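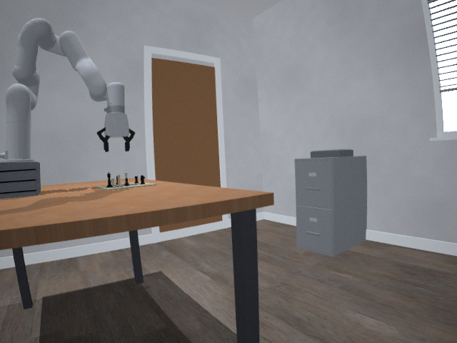 Turnholm, 3rd July

Refinishing a big wood table, oil or poly?

etura_mike
So I finally dragged my grandmother's table up from the basement and I have to pick a finish before my in-laws show up. It seats 8 if everybody likes each other. I sanded to 100 grit last night and my shoulders hate me. Leaning toward oil because I love how it feels, but my wife wants poly – she's thinking of spaghetti night. What would you do?

slowgrain
Oil, all day long! You get a ring, you rub a little more on, done. My poly table started peeling by the window and I had to strip the whole thing.

Mounir El Fassi
Gonna disagree with slowgrain. I've got two kids and a wipe-on poly top going on 20 years, and it still looks good (okay, one fork incident). Peeling usually means it went on over old wax. Did your grandmother wax it?

etura_mike
Oh, she waxed everything. Including the stairs.

Mounir El Fassi
Then wipe it down with mineral spirits first, and change rags a lot.

dalenporch
Whatever you choose, don't stop at 100. Go to at least 150 or you'll see every scratch once the finish hits it. And do the underside too, I skipped mine and it cupped by October.

slowgrain
I've never finished an underside in my life and my tables are flat. Just saying.

dalenporch
Lucky you, come visit my humidity.

etura_mike
Okay, mineral spirits tonight and more sanding tomorrow. Still arguing about the poly.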